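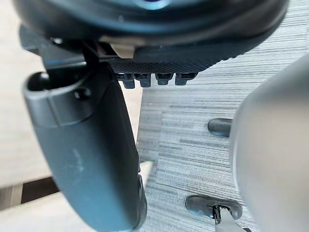
gmichiels
Reply 1
Moving out of the Overgaard building at the end of March. The lease says walls go back to white. I painted the bedroom dark green. Do I need primer, or will two coats of the landlord's white cover it?

asger_b
Reply 2
Primer. I skipped it over a navy wall and needed six coats. One can of stain blocker would have been cheaper.

dagny30
Reply 3
Disagree. A decent white covers green in three coats if you let each one dry overnight. Primer is an extra trip to the store.
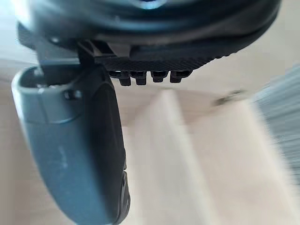 Black plate with the fine grooves, lower edge.

asger_b
Reply 4
Three coats in daylight, maybe. Turn a lamp on and look at it from the side.

gmichiels
Reply 5
The deposit is 2000, so I'd like to get this right. Does it matter that the green is satin?

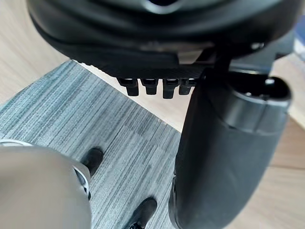 I also have a few screw holes to fill, and I'm not sure if that goes before or after the first coat.

vthorlacius
Reply 6
Satin matters more than the color. Scuff it with fine sandpaper, wipe it down, fill the holes, then prime. I'd ask the office which white they use – ours had a different one in every unit.

dagny30
Reply 7
OK, for satin I'd prime too. Still wouldn't for flat.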